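Reading Aloud After Ten: How One Library Service Kept Its Older Children Listening

It is commonly assumed that children stop wanting to be read to once they can read well by themselves. In most homes the bedtime story ends sometime in the third or fourth year of school, and in most classrooms it has given way to silent reading by the sixth. The Cidton Library Service took a different view when it began a read-aloud program for children aged nine to thirteen, and the results have drawn interest from neighbouring districts.

The program is known as Grorari, after the talking heron in a serial that staff wrote for the opening season. Sessions run for an hour after school at the Cidton central branch and at the smaller branch in Stotitz. A staff member reads from one novel for most of that time. The children may draw, knit, build with blocks or lie on the carpet. They are not asked to follow along in a copy of the book, and no worksheet is handed out at the end.

A change in the borrowing figures

The service had been concerned for several years about what its annual reports called the middle shelf. Picture books and early chapter books circulated well. Young adult fiction had a small but loyal following. Between the two, the novels written for readers in the upper primary and early secondary years were going out less often with each year that passed, even as membership in that age group held steady.

In the first full year of Grorari, loans from the middle shelf at the two participating branches reached 2517. Staff are careful in how they present that number. A new school opened near the Stotitz branch in the same year, and the central branch extended its weekday hours. Even so, the titles that had been read aloud were borrowed again and again, along with their sequels and other books by the same authors. Several children took home the very novel they had just heard in full.

That last habit surprised the adults more than it surprised the children. A story heard once is a safe choice for a reader who is unsure of a long book. The names are familiar, the voices have already been supplied, and the difficult opening chapters hold no fear. School teachers in the district have since reported that some pupils who rarely finished a novel were finishing these.

Choosing the books

Selection is the part of the program that takes the most time. A novel that reads well on the page may be tiring to hear. Long passages of unattributed dialogue cause confusion, and stories told through emails, lists or doodled margins lose much of their humour when there is nothing to look at. The diary novel, so popular with this age group, can go either way. Those written in a strong, continuous voice work very well, while those that depend on their illustrations are better left on the display stand for borrowing.

Staff at both branches read each candidate aloud to one another for 16 minutes before it is accepted. If the reader stumbles often, or the listeners lose track of who is speaking, the title is set aside. The method is simple and has removed a number of award winners from the list.

Length is the next consideration. A term's sessions will hold a novel of moderate size if the reader keeps a steady pace. The service prefers books with short chapters, so that each session can close at a natural point, and it avoids the first volumes of series that end without resolution. Children will wait a week to learn what happens next. They are less willing to wait a year.

The range of subjects is deliberately wide. The past season included a school comedy, a mystery set on a river ferry, a historical novel about a family of bell founders and a quiet story of friendship between two cousins spending a winter together. The comedy drew the largest attendance. The story of the cousins drew the most questions, many of them asked privately at the desk after the others had gone.

The listeners in the back row

Children at the upper end of the age range present a particular difficulty. At twelve or thirteen, many are anxious not to be seen at anything that might be thought of as story time. The service responded with small practical changes. The sessions were moved out of the children's area and into the study room. The posters, which had shown a cartoon heron, were replaced with plain ones giving the title of the book and the hour. Older children were told that they were welcome to bring homework.

Attendance among this group rose slowly. Some came first in the company of a younger brother or sister and sat near the door with a phone in hand. Staff made no comment on the phones. By the middle of the season most of them had been put away, and the seats by the door had begun to fill before the others.

Parents were also invited to remain, although they were asked to sit at the sides and to leave any questions about the story to the children. A number of them have since taken up reading aloud at home again. The service now keeps a short list of suggested titles at the desk for families who wish to do so, with a note of how long each book takes to read.

Words, and the ear for them

Much has been written about the value of reading aloud for vocabulary, and the staff at Cidton do not claim to have added to that research. Their observations are modest. They note that children who hear a long or unusual word in a sentence seldom interrupt to ask its meaning, but will often use it within a week or two, sometimes in the wrong place and with great confidence. They note that children still learning English attend more regularly than was expected, and that several families have asked for audio editions of the same novels.

They have also found that pace matters more than performance. Early in the program, readers worked hard at accents and character voices. The children enjoyed these for a chapter or so and then found them distracting. A clear, unhurried voice with slight changes for each speaker proved easier to listen to over a full hour, and considerably easier on the reader.

What it costs

The program requires little money. The main expense is staff time, including preparation, and the second is the purchase of extra copies. The service buys 4 additional copies of each novel for the branches in the week before the first chapter is read, having learned that demand begins at once. A grant of $1000 from the Peixoto Reading Fund covered the floor cushions, a lamp and the first season's books. No admission is charged and no booking is needed.

There have been disappointments. A lunchtime version offered to one school was withdrawn after a single term, as the period was too short and too noisy to hold a chapter. A poetry season was well received by those who came, but few did. An attempt to have the children vote on the next novel produced a tie, a recount and some bad feeling, and the staff have resumed making the choice themselves.

Advice for other services

Libraries and schools considering a similar program are encouraged to begin with one book and one reader, and to leave the hour unchanged for the whole of a term. Regularity appears to count for a great deal. Children in this age group have crowded afternoons, and a session that shifts from week to week is soon forgotten.

It is also advisable to settle early on what will happen when a child misses a chapter. At Cidton the reader opens each session with a brief summary, given in the manner of a television recap, and children who were present are free to correct it. They do so eagerly. A written summary was tried and went largely unread.

The new season opens in July with an adventure novel at the central branch and a comedy at Stotitz. Both titles will be announced at the branch desks, where copies of last season's books remain available for loan.
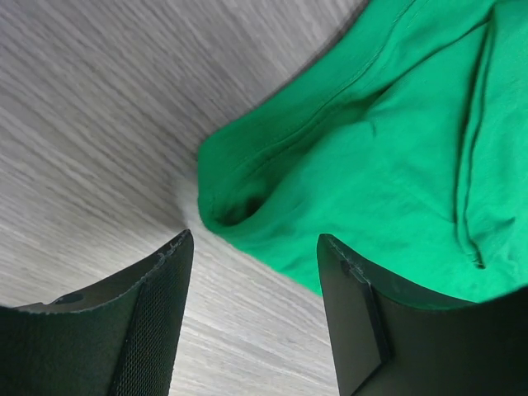
Green fabric with a stitched seam, on a light grey wood-grain surface.

Contact the editors | Copyright June 2024. All rights reserved. | Back to top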